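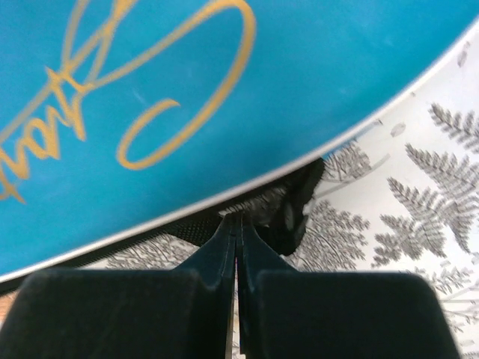 Greifplatz: Finger am schwarzen Netzmaterial unter dem blauen Teil mit Goldschrift

Protokoll der Teamrunde Retouren und Restposten
Hanodar, Standort Eltilberg
07.10.2022, kleiner Besprechungsraum neben der Halle

Anwesend: Frühschicht und Spätschicht vom Sortierbereich (fast komplett), Schichtleitung, Betriebsrat, Arbeitsvorbereitung, Technik. Distari war telefonisch zugeschaltet, allerdings nur bis TOP 2, danach ist die Leitung weggebrochen und wir haben es gelassen.
Protokoll: ich, aus der Frühschicht. Wer etwas anders in Erinnerung hat, bitte bei mir melden, ich sitze ja meistens am Packtisch beim Fenster.

TOP 1 - Protokoll der letzten Runde

Angenommen. Der Satz mit den "freiwilligen" Samstagen ist gestrichen, das war ein Missverständnis von mir, tut mir leid.

TOP 2 - Stand am Greifplatz

Die Technik hat angefangen. Seit Juni läuft der Greifplatz im Probebetrieb, in der Berichtswoche sind 565 Teile darüber gegangen. 43 davon hat jemand von uns von Hand übernommen, entweder weil der Greifer nichts zu fassen bekam oder weil er zwei Sachen auf einmal erwischt hat. Die Technik findet das ordentlich. Aus der Spätschicht kam gleich der Einwand, dass die 43 eben die Teile sind, die auch von Hand am längsten dauern, und dass man die Zahl deshalb nicht so nebenbei vorlesen soll. Dem haben ziemlich viele zugestimmt (ich auch).

Dann haben wir lange über Stoff geredet. Kartons und feste Sachen sind inzwischen kein großes Thema mehr. Schwierig bleibt alles Weiche: Netzstoff, Träger, Gurte, Bänder, und ganz besonders Weiches, das unter etwas Glattem liegt. Der Greifer kommt an die Kante, drückt die Finger zusammen und dann ist es Glückssache, ob er das Netz hat oder nur eine Falte davon. Ich habe erzählt, wie ich das von Hand mache: erst das glatte Teil ein Stück anheben, dann das Weiche mit zwei Fingern seitlich rausziehen, nie nach oben. Das macht jede von uns so, es steht aber in keiner Arbeitsanweisung. Distari wollte das genauer wissen und hat am Telefon mitgeschrieben. Die Frage, ob man dem Greifer dieses Anheben beibringen kann, wurde mit "grundsätzlich ja" beantwortet, einen Termin gab es dazu nicht.

Glänzende Flächen sind der andere Punkt. Wenn die Deckenlampen sich in einer Oberfläche spiegeln, fährt der Arm manchmal ein Stück daneben. Die Technik will probeweise eine Blende vor die mittlere Lampenreihe hängen. Die Frühschicht bittet darum, dass der Packtisch dahinter trotzdem hell bleibt, wir müssen dort Etiketten lesen!

Zur gemusterten Unterlage: Die Arbeitsvorbereitung fragt, ob wir auf eine einfarbige wechseln sollen. Distari möchte erst einmal beides behalten, also Muster und einfarbig im Wechsel, weil die Ware am Ende auch nicht immer auf ruhigem Grund liegt. Von uns hatte niemand etwas dagegen. Mir persönlich gefallen die Farne, auf dem Grau vom Band wird man ja schwermütig.

Beschluss: Probebetrieb läuft weiter wie bisher. Die Handübernahmen werden ab jetzt mit einem Stichwort notiert (weich, glatt, verhakt, doppelt), damit die Zahl beim nächsten Mal mehr aussagt.
Zuständig: beide Schichten, Liste hängt am Pfosten.

TOP 3 - Was sich für uns ändert

Das war der Punkt, auf den alle gewartet haben, und er ist auch entsprechend lang geworden.

Die Schichtleitung hat vorgetragen, wie der Plan aussieht. Am Greifplatz steht künftig eine Person, die vorlegt, nachgreift und freigibt. Die sechs Sortierplätze bleiben bis auf Weiteres besetzt, auch über den Winter. Gekündigt wird wegen der Anlage niemandem. Auf Nachfrage wurde das wiederholt, und auf nochmalige Nachfrage hat der Betriebsrat darum gebeten, dass es wörtlich ins Protokoll kommt. Also wörtlich: "Wegen des Greifplatzes wird in Eltilberg keine Stelle gestrichen." Was mit Stellen passiert, die durch Rente frei werden, konnte die Schichtleitung noch nicht sagen. Sie nimmt die Frage mit in die Standortleitung.

Zur Arbeit selbst gingen die Meinungen weit auseinander. Die einen sind froh, dass sie sich weniger in die tiefen Behälter bücken müssen, zwei Kolleginnen haben gesagt, dass der Rücken abends deutlich ruhiger ist. Die anderen finden das Danebenstehen anstrengender als das Sortieren. Man wartet auf die Maschine, darf aber nicht weg, und wenn es hakt, soll es sofort gehen. Eine Kollegin hat es mit Babysitten verglichen, nur dass das Kind nie schläft. Ich kenne beides und schwanke - nach einem Vormittag am Greifplatz bin ich müde im Kopf, nach einem Vormittag an der Sortierung in den Schultern.

Dazu kam der Wunsch, am Greifplatz öfter zu wechseln. Bisher bleibt man dort eine halbe Schicht. Vorschlag aus der Runde: Wechsel nach 2 Stunden, die Reihenfolge macht jede Schicht unter sich aus. Die Schichtleitung hätte es gern fest im Plan stehen, wir hätten es gern beweglich. Geeinigt haben wir uns darauf, dass der Wechsel fest ist und die Namen beweglich sind.

Längere Diskussion über das Tempo. Die Anzeige am Greifplatz zeigt die Teile pro Stunde, und zwar so groß, dass man sie von der Stempeluhr aus lesen kann. Mehrere haben gesagt, dass sie sich davon gejagt fühlen, auch die an den anderen Plätzen. Die Technik meinte, die Zahl sei für die Fehlersuche gedacht. Dann kann sie auch auf dem Bildschirm hinten im Schaltschrank stehen, kam aus der letzten Reihe, und dafür gab es Applaus.

Beschluss: Die Stundenzahl verschwindet von der großen Anzeige. Dort steht künftig nur der Zustand (läuft, wartet, gestört).
Zuständig: Technik.

Beschluss: Wechsel am Greifplatz nach 2 Stunden, Probelauf bis zur nächsten Teamrunde.
Zuständig: Schichtleitung.

TOP 4 - Kamera und Aufzeichnung

Der Betriebsrat hat die Betriebsvereinbarung im Entwurf dabei gehabt. Die Kamera am Greifer schaut auf die Ware und die Finger, aber beim Nachgreifen sind natürlich unsere Hände drauf. Das stört manche gar nicht und andere sehr. Im Entwurf steht, dass Bilder mit Händen nicht zur Leistungskontrolle benutzt werden und dass keine Namen dazu gespeichert werden. Gefragt wurde, wer bei Distari die Bilder sehen kann und wie lange sie dort bleiben. Da war die Leitung leider schon weg. Die Frage geht schriftlich raus, und der Betriebsrat unterschreibt erst, wenn die Antwort da ist.

Eine Kollegin wollte wissen, ob sie ihren Ring abnehmen muss. Ja, muss sie, aber das hat mit der Kamera nichts zu tun, das stand schon immer in der Unterweisung.

TOP 5 - Einarbeitung und Eingruppierung

Wer am Greifplatz arbeitet, braucht die Einweisung. Bisher haben die nur Leute aus der Frühschicht, die Spätschicht fühlt sich da zu Recht vergessen. Die Arbeitsvorbereitung holt das nach und zwar in der Arbeitszeit, das wurde ausdrücklich zugesagt. Die Unterlagen sind teilweise noch auf Englisch. Ich habe angeboten, die Seite mit den Störmeldungen auf Deutsch abzutippen, eine Kollegin macht es auf Polnisch.

Die Frage nach dem Geld kam auch. Wer die Anlage freigibt und Störungen quittiert, macht mehr als sortieren, so sehen wir das jedenfalls. Die Schichtleitung sieht es "im Prinzip" ähnlich, darf aber nichts zusagen. Der Betriebsrat sammelt bis zur nächsten Runde, was am Greifplatz tatsächlich alles anfällt. Bitte schreibt ihm das auf, auch die kleinen Sachen wie Behälter umdrehen, Unterlage glattziehen und Fussel von den Fingern zupfen!

TOP 6 - Ware von Szczepańska

Szczepańska schickt seit Kurzem gemischte Kisten, in denen alles durcheinanderliegt, Stoffsachen zwischen Hartware. Für den Greifplatz sind die als Test ganz interessant, für die Sortierung sind sie lästig. Die Arbeitsvorbereitung ruft dort an und fragt, ob wenigstens die Sachen mit Gurten getrennt kommen können. Bis dahin gehen die Kisten an beide Stellen, und wer eine auspackt, vermerkt das auf dem Begleitzettel.

TOP 7 - Verschiedenes

Der Not-Halt am Greifplatz wird gern als Ablage für den Handschuhkarton benutzt. Bitte nicht mehr.

Das Piepen bei "wartet" ist zu laut und klingt wie die Mikrowelle im Pausenraum, es sind schon Leute aufgesprungen. Die Technik sucht einen anderen Ton.

Die Matte vor dem Packtisch rollt sich an der Ecke hoch. Neue ist bestellt, bis dahin Klebeband.

Für den Namen des Greifers gab es wieder Vorschläge und wieder keine Mehrheit. Der Zettel hängt weiter am Kühlschrank, die unanständigen habe ich durchgestrichen.

Offen für die nächste Runde: Antwort von Distari zu den Bildern, frei werdende Stellen, Sammlung vom Betriebsrat, Blende an der Lampenreihe. Termin hängt die Schichtleitung aus.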